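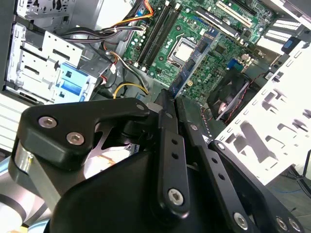
Gripper and open desktop tower, motherboard exposed.

Memia Screener Server — Set-up Guide
Section 4: Preparing a screener library for festival and sales use
Reading time: 3 min

This section covers loading a finished film into the library and issuing viewing links to programmers and buyers. Complete Section 3 (user accounts) first.

4.1 Before you start

You need:
- an administrator login
- the screener file, in MP4 or MOV format
- subtitle files in SRT format, one per language
- 200 GB of free space on the library drive

NOTE: Do not upload the theatrical package. The server does not read DCP folders and will list them as failed items.

4.2 Adding a title

1. Open Library and select New Title.
2. Enter the original title, then the English title. If they are the same, fill in both fields.
3. Enter the running time in whole minutes. Credits are included.
4. Set Status to Work in Progress, Locked or Released. Only Locked and Released titles can be sent to festivals.
5. Select Add File and wait for the check to finish. Feature-length files are checked in full before the next field opens.
6. Attach the subtitle files. The first file attached becomes the default language.
7. Select Save.

CAUTION: Replacing a file under an existing title cancels every open link to it. Use Add Version if viewers are still watching the earlier cut.

4.3 Watermarks

1. Open the title and select Protection.
2. Choose Visible, Hidden or Both.
3. For Visible, set the position and opacity. The recipient's name and email address are used as the text.
4. Play the preview through one bright scene and one dark scene — text that is clear in one can disappear in the other.

4.4 Issuing links

1. Select Recipients and add names singly or import a CSV list. A list may hold up to 700 names.
2. Set the number of plays and the expiry date.
3. Select Send.

Links go out in batches of 200. If sending stops with error 2310, a recipient has no email address. Correct the entry and select Resume — recipients already served are skipped.

Filed under: Distribution Tools > Screeners > Administrator Guides

Related sections
Section 3: User accounts and roles
Section 5: Reading the viewing report
Section 6: Sharing a slate with co-producers
Appendix B: Error codes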